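Plasum Motion Supervisor

Whole-body planning and hand control software for legged humanoid platforms

22 shares | 4 comments

Plasum Motion Supervisor is a licensed software package which plans and supervises the movement of arms, hands and legs from a single model of the robot. It is supplied by Yagi to laboratories, integrators and teaching institutions.

The planner checks each proposed path against the full body of the machine, including the upper legs and feet, before any command is issued. Clearance margins may be set separately for each limb. Where a robot is fitted with a fabric covering, the operator may enter an additional allowance for the sleeve — this is applied to the arm model and does not alter the hand.

The control loop runs at 500 cycles per second. Up to 4 wrist or head cameras may be connected, and their views are recorded alongside joint positions so that a movement can be reviewed later.

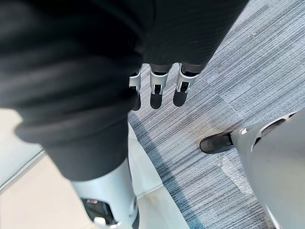

Rest poses are stored by name and may be recalled from the console or from a script. A stored pose holds the position of every joint, the finger settings and the clearance margins in force when it was saved. Users may edit these values by hand, although the planner will decline any pose in which two limbs overlap.

Each licence includes 90 days of technical support, led by Reet Kairys. Requests for an extended term should be addressed to Vratislav Polák, quoting product reference 3857.

Share this page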